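**New tops at the Forstead workshop**

I popped into the Forstead community workshop on Tuesday and the new worktops are finally in! If you used the old ones you'll remember the paint stains and that awful dip by the window where every pencil ended up on the floor. Those went off to the tip in June, and we've all been making do with trestles ever since.

The new surfaces came from Troson, over in Drakatthorpe, and took 2 days to fit. The bill was 1,692 pounds, well inside the 3,000 we'd raised between us, so there's money left over for lamps and a decent set of stools (I've been asking for stools for years).
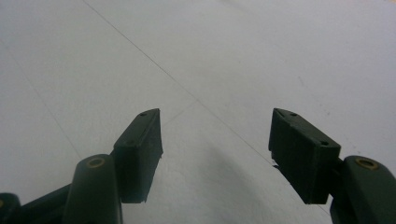
*Very pale, with only faint lines across the surface.*

I was a bit worried about the colour — I'd voted for grey — but I've come round to it already. I spent 45 minutes sorting buttons and small screws at my usual spot and could find every last one of them, even with my eyesight. Please do use a cutting mat if you've got a knife out, and bring a cloth if you're gluing.

Opening hours are the same as before. The Tunstall model makers have kept their evening slot and the sewing group is back in the mornings. The old trestles are stacked by the side door and free to anyone who can carry them home.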